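Hodlow Adhesive Wall Hook, Square Back, White

Home > Storage and Hanging > Hooks > Adhesive
Item no. 3000-14
Sold in packs of 4
In stock

Overview
Details
How to put it up
Reviews (3)

The Hodlow is a hook. It sticks to a wall and you hang something on it. We have sold grander hooks at Pirnetti, including a brass one in the shape of a heron that came back to us more often than it went out, and we have slowly come around to the view that most people want a small white square that minds its own business.

It comes four to a pack, with a spare adhesive pad for each hook. The pads are the pull-tab kind, so the hook comes off again when you move out or change your mind about the hallway. The finish is gloss white. We are asked every November whether it will be offered in seasonal colors. It will not.

Where people put it

Kitchens, mostly, and then the inside of closet doors, where it holds the things that have no other home: the dustpan, the lint roller, the tote bag full of tote bags. Caroline Nzioka in our returns department keeps one beside her desk for her headphones and another for the headphones she replaced them with.

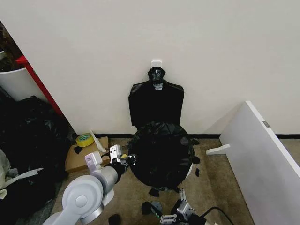
The trash corner is the hook's best work, in our opinion. Every household has a system for spare garbage bags, and the system is usually a roll under the sink, behind the drain cleaner, which you reach for with one hand while holding something dripping in the other. A hook above the bin fixes most of that. Loop a black bag over it by the knotted neck and it hangs flat against the wall, right behind the bin, and on an off-white wall the hook itself hardly shows. It does nothing for the look of the bag. A garbage bag on a wall is still a garbage bag, and we don't stock anything that will change this.

If you like the bag to stop short of the floor, hold it up against the wall before you stick anything down. Large bags are longer than you think, and the people who find this out afterward are the people who write to us for extra pads. (Extra pads are item no. 3000-2, and they ship in an envelope.)

Details

Color: white, gloss
Back plate: square
Pack: 4 hooks, 8 adhesive pads
Load: light household items. See below.
Wall types: painted drywall, tile, glass, sealed wood, metal
Not for: wallpaper, bare brick, fresh paint, ceilings
Use: indoors
Warranty: 2 years on the hook. The pads are on their own.

About the load. We don't print a big number on the pack. Our supplier, Ereck, tests the hooks on clean glass, and your wall is not clean glass. An empty bag, a dish towel, a set of keys or a hand brush is fine. A full garbage bag is not fine, and if you are storing full garbage bags on the wall, the hook is the smaller of your problems.

How to put it up

Wipe the wall with rubbing alcohol and let it dry. Kitchen spray leaves a film, however fresh it smells.

Peel one side of the pad and press it to the back of the hook. Peel the other side. Decide where the hook goes before this step and not during it.

Press firmly for 14 seconds. Then leave it empty overnight. Everyone skips this and everyone is surprised.

To take it off, hold the hook lightly and pull the tab straight down along the wall, slowly. Pulling outward brings the paint with it.

Goes well with

Okoth Round Bin, small
Okoth Bin Liners, black, roll
Hodlow Adhesive Wall Hook, Double (for the undecided)
Pirnetti Hand Brush and Pan

Reviews

Ayana Belay
5 stars
Bought a pack for the laundry room, used one there, and the other three have drifted around the house. No complaints. One has been holding up an apron since we moved in.

Victor Kioko
3 stars
Hook is good. Instructions are a bit much. I did not wait overnight and it fell down, which I suppose was covered.

Tatu Mugo
4 stars
Smaller than I pictured, but I had pictured it pretty big for some reason. Holds the spare trash bags and my broom. Took a star off because the pads are fiddly if you have any kind of fingernails.
Reply from Pirnetti, 22/02/2023: Thank you, Tatu. Bending back one corner of the paper before you start helps. Please keep an eye on the broom.

Shipping and returns

Orders leave our warehouse the next working day. Unused hooks can come back to us in their pack. Used pads cannot, and we would like to thank the customer who tried for at least putting them in a sandwich bag.

Questions about larger orders, for rentals, dorms or offices, go to Kiprono Okoth on the trade desk. His biggest so far was 3,000 hooks, and he will bring it up.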